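May 8, 2024

Home late again, feet up, tea going cold beside me, and my head so full of checklists that I had better write some of it out before bed or I'll be reciting it to the ceiling.

We finally sat down, Rosalía and Costel and Unai and me, with the house rules for the kitchen tasks. I say "house rules" because that is what everyone calls them, though Rosalía has given them a proper title and a cover page, bless her. They started as 7 lines on a whiteboard at Torkari last July and have grown ever since, and I have been saying for weeks (to anyone who would stand still) that a rule list gets longer much more easily than it gets better. So we read the whole thing aloud, every line, and took turns. Costel does a very grand reading voice and had us giggling by the second page.

The part we argued over longest was what counts as a finished grasp. The old wording said the object must be "securely held," and I have never liked that, dear as Unai is for having written it. Securely according to whom? I might pass a run that Unai fails, and then our numbers mean nothing to the poor person at Ilton who has to read them. We pulled up the last batch of 100 simulated runs and scored them separately, no peeking, and we agreed on 84. The other 16 were nearly all the same quarrel, whether the fingers have to stay put once they've closed or whether a little sliding is all right. Rosalía was for strictness. I was for strictness too until I watched a few of them over again, and then I wavered, and then we had lunch.

Lunch was Milagros's lentils, warmed up, with far too much paprika and absolutely lovely. She wanted to know if robots will ever have to follow a rule about paprika.

Anyway, what we settled on is this, and I'm copying it down while I remember the wording. The object has to be held with no part of it touching the counter. It has to stay held until the run ends or the hand lets go on purpose. Sliding is allowed but must be noted. And whoever scores the run writes down why in plain words, even if it's only "fine." Costel grumbled about that last one, and I do see his point - he scores more than any of us - but I've opened too many old files and found a bare zero with no explanation, and I would trade a good deal of his grumbling for one short sentence.
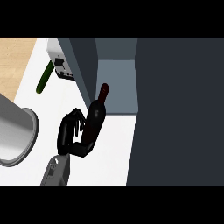
Then there was clutter. The old rules let each of us put out whatever we fancied before a run, which was friendly but hopeless for comparing anything. Now the layout gets saved along with the run, so that anyone can load it again and start from the same counter. Glass shapes are to be treated as breakable even in simulation, where of course nothing gets swept up afterward. I fought for that one. If we let ourselves be careless on the screen I'm quite sure we'll carry the habit over to the real bench, and I was the one with the dustpan the last time that happened.

I also got my way on stopping a run. Anyone may stop one, for any reason, and doesn't have to defend it on the spot. Unai had wanted a form. We compromised on one line in the log, by the end of the day, and he was very sweet about it.

Still open is what to do with the older runs, all 802 of them. Rescoring the lot would take ages, and leaving them under the old wording makes a muddle of every chart. Rosalía thinks we should mark them "old rules" and leave them be. I lean her way tonight, but I'm tired and might lean differently after breakfast.

Must remember to send the clean copy to Michiels in the morning, and to give Milagros back her lentil pot, which is in my back seat with the lid rattling.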